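Section 6. Running the hand-held gripper station at a visit or open day

6.1 What this section covers

Sections 2 to 5 deal with setting up the Marton gripper for ordinary recording work at a bench. This section is for hosts who will be putting it in front of visitors. It covers the public demonstration table, the cloth exercise and the hand-over between groups. It replaces the loose sheet issued in August 2020.

The procedure is written for the demonstration hall at Esholm. Other sites can follow it as it stands, except for the power points in 6.3 and the door numbers on the hall plan.

You will need one host at the table and one at the screen. If only one person is available, run the table and leave the screen on the looped playback (see 6.6).

6.2 Before the day

1. Ask the front office for the group list. Groups larger than 12 should be split. School groups come with their own adults, and these do not count towards the 12.

2. Book the table with Shiyu Zheng. The same table is used for the conveyor talk and the two cannot run back to back without a gap of 20 minutes.

3. Sign out one gripper and one spare from the cabinet. Check that the label on each matches the entry in the book. The spare must be the same jaw type as the main unit. Narrow jaws are used for cloth and cord, wide jaws for boxes and cups.

4. Open and close each gripper ten times by hand. The jaws should meet along their full length with no daylight between them. If one jaw stands proud of the other, loosen the two linkage screws by a quarter turn, squeeze the jaws shut, and tighten again while holding them closed.

5. Charge both battery packs overnight. A pack that shows fewer than three lights in the morning should be left behind.

6. Check the free space on the recorder. A full open day uses no more than 70 GB. If there is less than that, copy the old sessions to the store and ask Baoshan Dong to clear them. Do not clear them yourself.

Note: The recorder keeps its own clock and drifts after a long spell in the cabinet. Set it from the screen computer before the first group, or the clips will play back in the wrong order.

6.3 Laying out the table

1. Put the table with its long side to the visitors. Leave room behind it for the host to step back with an arm out.

2. Run the mains lead to the floor point under the window. The points along the back wall are switched off with the hall lights and will drop the screen at the end of each talk.

3. Tape the lead down along its whole length. Use the cloth tape from drawer four, which comes off the floor without leaving glue.

4. Set the Lumamix lamp at the second mark on its stand, tilted to face the ceiling. On the setting marked 2,000 the light is even enough for recording. The next setting up is too harsh and shows as glare on white cloth.

5. Lay out the work pieces. For the cloth exercise these are a square of plain white cotton, a length of ribbon and the board. For the box exercise see Section 4.

6. Stand the screen to the left of the table, angled so that the person holding the gripper cannot see it without turning the head. People who can see themselves on the screen tend to watch it and miss the cloth.

Caution: Keep drinks off the table and off the shelf behind it. The recorder has open vents on its top face.

6.4 Starting the equipment

1. Fit the battery pack to the recorder until it clicks.

2. Connect the gripper cable. The plug goes in one way only. If it will not go in, turn it over. Do not force it.

3. Hold the power button until the light turns steady green. A slow blink means the unit is still looking for the camera, and this can take up to a minute.

4. Hold the gripper out over the table and move it slowly from side to side. The picture on the screen should follow with no visible delay. If it lags, restart the screen program first and the recorder second.

5. Open the jaws fully, then close them fully. The number on the screen should go from 109 to 0. If it stops short at either end, run the jaw zero routine in Section 3.2.

6. Make a short test recording and play it back.

Note: The number on the screen is the opening of the jaws in millimetres for the wide type. With the narrow jaws the same scale is used, although the true opening is smaller. Visitors do ask. Tell them it is a position reading and leave it there unless they want more.

6.5 Receiving a group

1. Let everyone in before you start. Ask those at the back to come forward on the window side.

2. Give the safety points first, in this order: the jaws can pinch, the lead is taped down by the window, the fire door is the one behind the screen.

3. Say what the table is for. A form of words that has worked well at Esholm is: "A person does the job by hand with this tool, and the recording is used to teach a robot arm to do the same job." Children of nine and over follow this with no trouble. For younger ones, let them see the jaws move and explain afterwards.

4. Do one slow demonstration yourself without talking. Then do it again and talk.

5. Invite visitors up one at a time. Ask anyone with long sleeves or a scarf to tuck them in. Rings and watches can stay on.

6. Allow two tries each. With a full group of 12 this fills the half hour.

Caution: Never pass the gripper from one person to another in mid-air. Put it down on the table with the jaws open and let the next person pick it up.

Kyung-tae Jang, who ran the table for both days in March, adds that left-handed visitors should be told to stand at the far end. The cable then falls away from the work and does not drag across it.

6.6 The screen

1. Show the live picture while a visitor is working.

2. Between visitors, switch to playback and show the try that has just finished. Keep it to one clip.

3. When there is no host at the screen, choose Loop from the menu and pick the folder named Gachanja. This holds clips cleared for public showing. No other folder may be looped.

4. Visitors' own tries are recorded to a scratch folder, which empties itself when the recorder is shut down. If a visitor asks for a copy of their clip, take an email address on the card provided and hand the card to Arvo Lahtinen at the end of the day.

Note: The full teaching set at Esholm holds 3,080 recordings at the time of writing. This figure is on the poster as well and the two should be kept the same.

6.7 The cloth exercise

Cloth is the exercise to choose if there is only time for one. It looks easy, and most adults get it wrong on the first try – usually by closing the jaws too early.

1. Lay the board flat on the table. Put the cotton square on the right-hand part of it and the ribbon on the left.

2. Push up a fold in the cotton with a finger so that there is something to take hold of.

3. Bring the gripper in from the near side with the jaws open. Come in low and slowly.

4. Close the jaws on the fold.

5. Lift. Hold the cloth clear of the board for a count of three.

6. Lower it, open the jaws and draw back in a straight line.
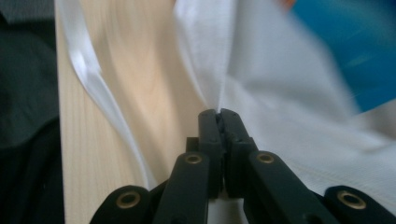 A good grip on cloth is a small one. Tell visitors to aim for the very top of the fold and to take as little as they can, as a large handful will push the jaws apart and slide out at the bottom. When you check a grip on the screen, look first at the line between the two jaws. It should be a single closed seam, with the white cloth drawn to a fine point at the tips and the creases fanning out from there. If there is a gap along the seam, there is too much cloth in it. Look next at the brass-coloured rings on the linkage: the two inner ones, either side of the middle, should be nearly level with each other. The far end of the cloth may be blurred on the screen. This does not matter for a demonstration so long as the jaw tips are sharp.

7. For a second try, move on to the ribbon. It is harder to pick up than the cotton because it twists. Ask the visitor to take it by the edge.

Caution: Do not let visitors hold the other end of the cloth and pull. The linkage will take the load but the jaw tips are glued on and will not.

6.8 Common faults during a session

Jaws close but cloth slips out. Wipe the inner faces with a dry cloth. Hand cream is the usual cause. If it still slips, change to the spare.

Jaws stay shut. Release the handle fully, wait a moment and squeeze it lightly. If they do not open, take the unit out of use and mark it in the book.

Picture freezes. Carry on talking, put the screen on loop and restart the recorder. The group does not need to stop.

Picture too dark. Someone has switched off the Lumamix at the wall. Allow it two minutes to come back to full strength.

Clip will not play. The recording was stopped before the jaws were opened. Skip it and play the one before.

6.9 Between groups

1. Shake out the cotton and turn it over. Change it after every third group, or sooner if it is marked.

2. Wipe the handle of the gripper and the edge of the table.

3. Check the battery lights. Change the pack at one light – do not wait for the warning tone.

4. Count the work pieces back on to the tray. The ribbon is the one that goes missing.

5. Fill in the sheet: time, size of group, anything that went wrong.

6.10 Closing down

1. Finish the last session and let the group leave before you switch anything off.

2. Hold the power button until the light goes out. Do not pull the battery to save time, as the scratch folder will not be emptied.

3. Leave the gripper jaws slightly open for storage.

4. Coil the cable loosely, no tighter than the ring on the cabinet door.

5. Return both units, sign the book and hand the sheets and cards to Arvo Lahtinen.

Changes to this section should be sent to Boyang Xiao, with the paragraph number.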